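Fancy giving up a few Thursday-free evenings to help kids find their feet? I'm looking for 16 mentors for the Drellell outreach scheme, and I'd love it if one of them was you!

I started Drellell in Flarton with a borrowed room and a lot of biscuits. Since then we've taken our talks into schools as far out as Catacutan, and last year 155 pupils signed up for a mentor - far more than I could match, which still bothers me a bit. 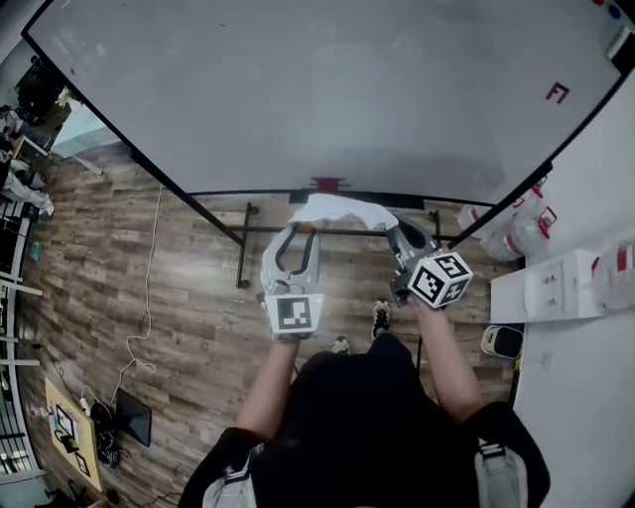
You don't need a teaching background. I've had bakers, bus drivers and a retired vet, and they were all brilliant (the vet especially, the kids never stopped asking about snakes). What I do need is an hour a week from January, a bit of patience and someone who'll turn up when they say they will. It's unpaid, but I cover your travel and lunch on training day at Pokirora Hall.

You must be 20 or over, and I'll sort the background check with you.

Interested? Drop me a line through the contact page and tell me a little about yourself - no CV, please!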